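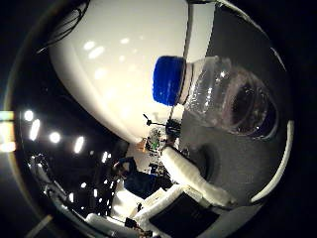
Brirnodlow Adult Learning | Evening Languages Desk

Review: the Brirkitz Everyday French kit

Quick one, class starts soon and I promised this would be up before then. People keep asking at the desk if the Brirkitz box is worth buying for home practice. Short version: yes if you already have a little French, no if you're at zero. Longer version follows.

What you get. A deck of situation cards, a thin grammar booklet, a listening workbook with 21 units, and a code for the audio, which plays through the Clemico app. The box itself is sturdy. Mine has been in a backpack for most of the fall and the corners are fine.

The cards are the best part. Each one gives you a situation on the front (returning shoes, calling in sick, asking the neighbor to turn it down) and on the back a short exchange in two versions, polite and casual. Polite version first. I like that order. Most of our people need French for the pharmacy, the bank, the landlord, and they need to sound OK there before they need slang. The casual side is good too, real contractions, dropped "ne", the stuff you hear at the bus stop in Lavoie and can't find in a textbook.

Grammar booklet: skip it. Or keep it for the verb tables at the back. The explanations are written for someone who already knows what a direct object pronoun is, and if you know that you probably don't need the booklet. Also no index. Why no index.

Workbook is solid. Every unit has a dialog, a fill-in page, and then a page where you write your own answers. The early ones are too easy, then unit 14 jumps to a phone call with an insurance office, full speed, with hold music behind it. A couple of my Tuesday people closed the book right there. I told them to leave it and come back after the next unit, which is a much gentler conversation at a bakery. No idea why they're in that order.

Audio. Mixed. The voices are great, different ages, different accents, one older man who mumbles exactly the way my old super mumbled. But it all goes through Clemico, and Clemico wants a login every time you close it. No slow-down button either, only a repeat. You can download the tracks but the setting is buried, go to your profile, then storage, then the little arrow. Do this at home on wifi befor you get on the train.

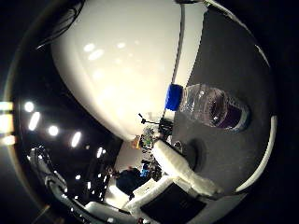

Tanner Zacharias wrote back after I sent around a draft of this. He thinks I'm too easy on the audio. His point is that a learner who can't slow a track down just stops listening after the third try, and for someone working a late shift and studying in the kitchen at midnight that's the end of the session. He'd take the cards alone and find free radio clips for the rest. He also says the casual side of the cards will get people in trouble with their boss.

Fair on the slow button. Don't agree on the cards. The backs are labeled clearly enough and anyway people learn the casual forms from coworkers whether we like it or not.

How I used it. Cards out at the start of class, pairs, one person reads the front and the other has to answer cold before flipping. Then swap. Works with mixed levels, the stronger person takes the casual side. We got through way more speaking this way than with the photocopied dialogs. At home I'd say pick a few cards in the morning and say them out loud while you do something else. Out loud matters. Reading them silently feels like studying and does almost nothing for your mouth.

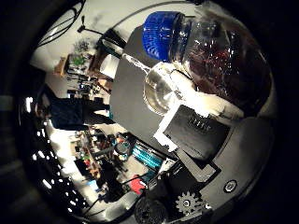
A jar with a blue lid and a glass goblet, both on their sides.

Price. I paid roughly 80 dollars, which hurt a bit. The cards on their own would be a great deal at half that and Brirkitz doesn't sell them separately, I emailed and asked. Got a friendly reply that didn't answer the question. Used sets turn up but check that the audio code hasn't been claimed, it only works on one account.

Other gripes, fast. The print on the cards is small, light gray on cream, hard on tired eyes. Number practice is thin, and prices and phone numbers are where everybody freezes up. Nothing at all on forms or official letters, so if you're here for paperwork French this isn't it. The answer key has a mistake in the unit on doctor visits, it gives "depuis" where the dialog clearly says "pendant". Pencil it in.

What it does really well is the stuff between sentences. Hesitating, asking someone to repeat, ending a conversation without being rude. There's a whole color of cards for that and I havent seen it done this well anywhere else. One student used the "sorry, I lost the thread" card on a real phone call the same week and came in beaming.

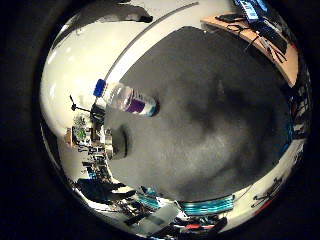

BORROWING AND CLASSES

We have a set at the desk. You can take the cards home between classes, the workbook stays here, please don't write in it. Ask for the audio login, it's taped inside the lid of the box.

If you're a complete beginner, come to the starter group first and look at the kit again in January. If you can already order a meal and get lost in the answer, you're the right level for it now.

Would I buy it again? Yeah. For the cards. I'd complain about the app again too.

Posted Thursday, October 23, 2025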